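I sent my form in this morning, so I can stop nagging the rest of the house and start nagging you lot instead.

For anyone who missed it in April, the council wants to hand the old Skotmont reservoir land to a firm called Pekora on a very long lease. We only know the outline. The contract itself, all 33 pages of it, has been kept back as "commercially sensitive", and when our residents' group asked for a copy we got 3 pages of headings and a lot of black ink. I laughed, then I got quite cross!

So we appealed, and we've now been told there will be a proper review. You can send in your own comments until it closes, and it really doesn't have to be fancy (mine had a spelling mistake in the first line – I noticed just after pressing send). 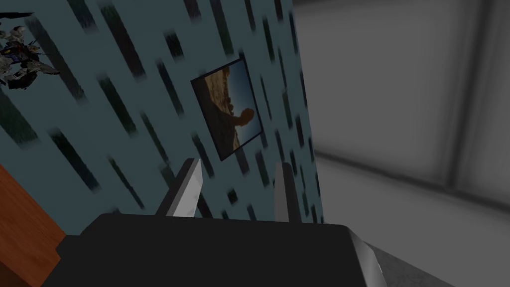
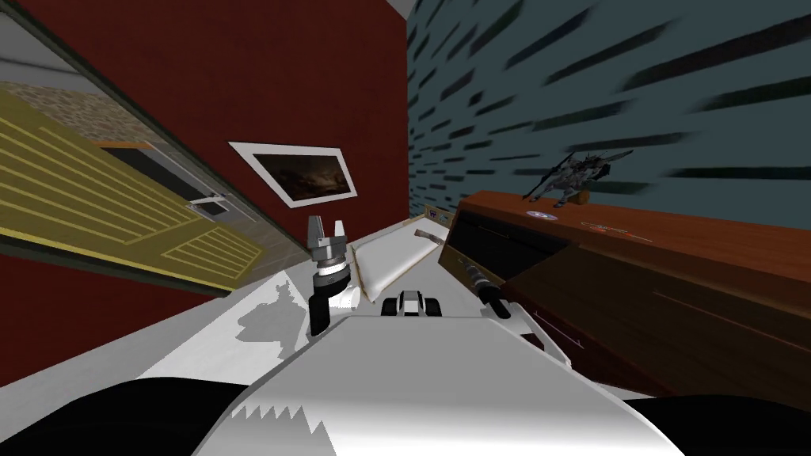
What bothers me most is the water. The footpath and the two ponds get a mention in the summary, but there's not a word on who looks after the drains on the Skivico side once the lease is signed. If they block up, does the bill come to Pekora or to us? I've asked that at two meetings and been promised a written answer both times. Still waiting.

I'm not against the land being used, by the way. It's been fenced off for 7 years and it looks dreadful. I'd just like to read the deal before it's done in my name, and so would the 572 people who have signed the petition so far.

Paper copies are on the counter at Ngcobo, next to the till, and they'll lend you a pen if you ask. Put your postcode on it or it won't be counted.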